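Robot learns to tidy the hardest corner of the bathroom

July 17, 2021 | 2 min read

Search news Search

A small team in Stollton has published a method that lets a robot arm plan its grasp from the wrist camera alone, without any map of the room. The work is led by Beatriz Rocha and is called Gremero.

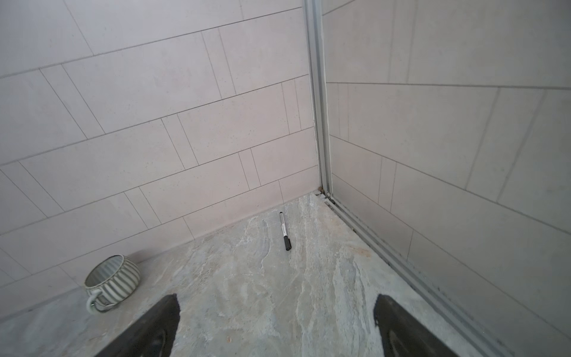
Bathrooms were chosen for the tests as pale tiles and metal profiles give the software few clear points to follow. The method compares each new view with the 8 views before it and corrects the path of the gripper while it moves.

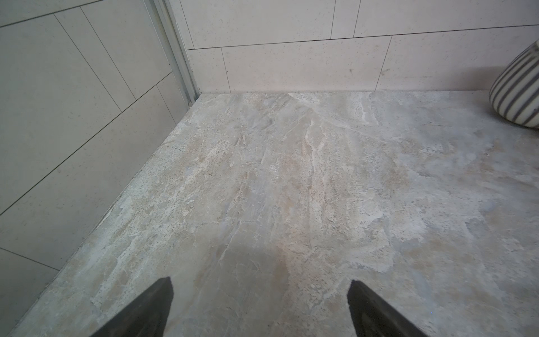

In the report, the arm completed 52 tasks in a row before its first error. The older method, Barros, stopped after five. Rocha said that the result is good but the arm is still slow, and that her team will next try it in kitchens.

3 comments 52 shares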